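Wound Closure for Beginners
Handout 3: Thinking about skin before you pick up a needle
Instructor: Cornel Mocanu

Welcome back! Last week was all knots, and many of you went home with sore fingers. Today we slow down and look at skin itself, my favorite part of the whole course.

1. Layers

Skin has an outer layer, the epidermis, and a thicker, tougher one under it, the dermis. Below both sits fat. The dermis is where your stitch gets its strength. Catch only the epidermis and the thread will tear through; catch too much fat and you gain almost nothing. If you remember one thing for the June practical, make it the dermis!

2. Tension lines

Skin is always under a gentle pull, and the pull has a direction that changes over the body. On the forehead the lines run mostly side to side. A cut that follows them tends to stay narrow, while one that crosses them wants to gape (sometimes a lot, and beginners are always surprised). Pinch the back of your own hand one way, then the other, and feel how different it is.

Natural folds often give you a good hint about direction, so look at the whole area first, well past the edges of the wound. On a practice pad, try reading the cut and the nearest fold together and sketch the angle between them before you plan a single stitch.

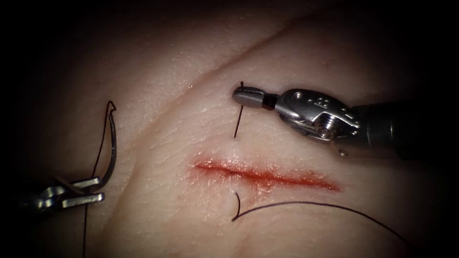

3. Placing the first stitch

Go in with the needle at a right angle to the surface and let your wrist turn through the curve. Match the depth on both sides. For a straight cut I love starting in the middle, then halving each gap that's left. It keeps the two sides lined up beautifully, and you avoid that annoying pucker of extra skin at one end.

Edges should meet and turn out very slightly. Snug is plenty, as tissue swells.

4. Before next class

Read pages 40 to 70 of the Clodari workbook. Draw the tension lines of the face from memory, then check yourself against the chart in Room 259. Bring your sketch, even a messy one!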